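About Plivuder School

Plivuder School is an independent day school for children in kindergarten through eighth grade. The school was founded by a small group of families who wanted a place where young children could learn at a steady pace, in modest class sizes, with plenty of time for reading and outdoor play. It remains a nonprofit institution governed by a board of trustees.

The school takes its name from Plivuder Creek, which forms the eastern boundary of the property. The original building, now called Funov Hall, was a grange hall before the school acquired it. It holds the front office, the library and the classrooms for the youngest grades. The upper grades meet in the Kikuchi Building, which stands across the play field and was added when the school extended its program beyond fifth grade.

Our Mission

Plivuder School exists to give each child a sound education in the basic subjects and the habits needed to continue learning. We expect students to treat one another with courtesy, to finish the work they begin, and to ask for help when they need it. Families are expected to support these aims at home and to attend conferences with their child's teacher each fall and spring.

The School Day

Classes begin at 8:15 a.m. and end at 3:00 p.m. Students in kindergarten are dismissed at 1:30 p.m. unless they are enrolled in the afternoon program. Supervised care is offered before and after school for an additional fee, which is billed monthly. Lunch is eaten in classrooms on days of heavy rain and in the Funov Hall dining room on all other days. The school does not operate a kitchen, and students bring their meals from home.

The Lower School

The Lower School serves kindergarten through fourth grade. Reading and writing are taught every morning, when children are most alert. Students read aloud to a teacher several times a week and keep a notebook of new words, which moves up with them from one grade to the next. Spelling is taught in short daily lessons.

Arithmetic in the early grades starts with objects that children can pick up, sort and compare. Teachers introduce written numbers alongside these materials and move to pencil and paper as each child becomes ready. Colored foam cubes, wooden rods and measuring cups are kept within reach in every Lower School classroom, and students are taught to return them to their shelves at the end of the lesson.
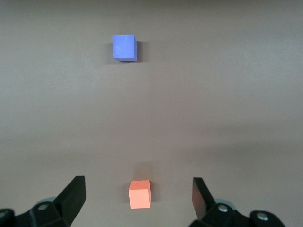

The Upper School

The Upper School serves fifth through eighth grade. Students have separate teachers for English, mathematics, science and history, and each student is assigned an adviser who meets with the same group throughout the year. Homework is given four nights a week. Spanish is required beginning in fifth grade. All students take part in either chorus or band, and instruments may be rented through the school.

Eighth grade students complete a research paper on a topic in local history and present it to families and faculty in April. Bound copies of past papers are held in the library and may be read there on request.

Library and Grounds

The Custano Library was established through a bequest and is open to all enrolled families during school hours. Students may borrow up to 3 books at a time for 2 weeks. Parents may borrow on the same terms.

The grounds include a play field, a vegetable garden and a wooded path along the creek. Science classes use the path for field study in all seasons. Visitors are asked to sign in at the front office before walking on the property.

Admission and Tuition

Applications are accepted throughout the year and are considered as places become available. Applicants to second grade and above are asked to spend a full day visiting the class they would join. Brothers and sisters of current students receive priority. The application fee is $70 and is not refundable. Financial assistance is available, and requests are reviewed separately from the admission decision.

Plivuder School admits students of any race, color, religion, and national or ethnic origin.

Contact

Plivuder School
1293 Creek Road
Office hours: 7:45 a.m. to 4:00 p.m. on school days

Page last updated 03/10/2021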